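Reading time: 2 minutes
4 comments · 11 shares

Hand-held gripper demos: same start position every time, or vary it?

Posted by granley_bench

I'm recording demonstrations with a hand-held gripper, no arm attached. The task is picking a drinks can off a round base and putting it into a cardboard box. I have 472 recordings so far, all done by me over the past month, and I start each one with the gripper held in the same spot in front of my chest.

The trained policy runs on the arm and does well if the arm begins close to where I began. Move it 10 cm to the left and it reaches past the can, closes on nothing and carries on to the box anyway. Do I need to throw the lot away and start again, or can I add to it? Also, does it matter which way the gripper points before I begin? I've been tilting it in any direction while I wait for the beep.

Kevon

Don't throw them away. Add new ones with the start moved about: left, right, higher, lower, further back. I'd also do a batch where you begin off target and correct on the way in, slowly. The policy has never seen a near miss, so it has no idea what to do after one.

As for tilt, trim the waiting part. If your recording begins before the beep you are teaching it to wave at the ceiling. Have a look at the first second of a few of yours. We had plenty that started like the one below and we cut every one of them back to where the gripper was level.

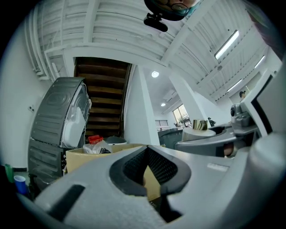 Gripper tilted up: plenty of ceiling and lights, with the can on its white base further back.

Check your position tracking for those stretches too. Ours drifted most when the camera was looking at plain panels, and a bad first pose spoils the rest of the run. We lost 21 recordings that way before we spotted it.

Ruth Puma

Agree with Kevon on varying the start. I'd get a second person to record as well. One person's wrist habits get into everything, and you won't see them in your own recordings.

Keep your opening and closing speed steady. I rushed the grip when I was tired and the arm copied it. I now stop after 9 runs and have a break.

huaranga2

just use a joystick, much easier. we did with the Pevus and it was fine

We use cookies to remember your settings. Accept | Manage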